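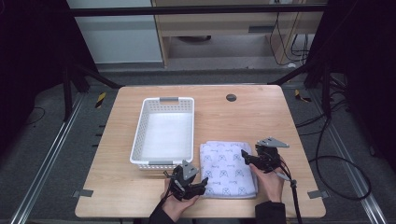 Towel and basket on the bench, basket still empty.

Jan 23, 2019
Towel folding, bench notes

Griet asked for a written opinion on whether the basket method is worth keeping. My opinion so far is that it is a lot of fuss over one towel, but I will put down what I have.

The towel is the printed one, white going on pale lavender, with the little cartoon faces and the handwriting all over it. I was against using it. A plain towel shows its creases, and with a busy print you find yourself looking at the faces and missing a crooked edge. Jerome's argument is that people at home own printed towels, and that if a fold only looks good on plain cloth it isn't much of a fold. Fair enough, though he also didn't want to go out and buy a plain one.

Basket is the white plastic one with holes in the sides and the grey handles. Flat bottom, which I do approve of. The Merrick one we had in August had a ridge across the middle and every stack leaned.

The Lalier leaflet says a towel folded their way will "stand on its own edge indefinitely". I have my doubts. I timed it at home with a bath towel of my own and got 141 seconds before it slumped, then 103 on the second go. Indefinitely must mean something else at Lalier. I will try it with this one before I say more, as a smaller towel may well do better.

On the fold itself: flat rectangle, layers stacked, hems all brought to the same side. The hems are where I expect trouble. They are stitched a bit wavy on this cloth, so even a careful fold leaves an edge that wanders. Griet thinks that can be pressed out by hand. I think it comes back as soon as you let go, and neither of us has measured it.

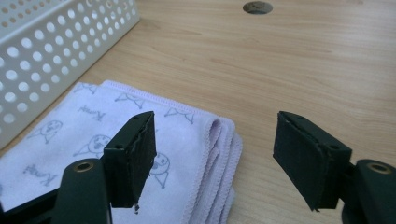
Still to settle

Which way the hems face in the basket. The leaflet says down, Jerome says up so you can get hold of them. My own towels at home go in any old way and come out fine.

Whether to lay the stack flat or stand it on edge. Flat for now. If the standing idea fails again I'd like it dropped from the sheet altogether – not moved to an appendix.

Keep folded cloths away from the cable hole at the back of the table. A corner went down it last week and it took me longer to get the fold square again than to do it in the first place.

Wash count. Esotora quoted us 30 washes before the cloth goes limp, and Geltach said 4 would be enough to notice a change. They can't both be talking about the same sort of limp. Ask Griet which of them she spoke to herself.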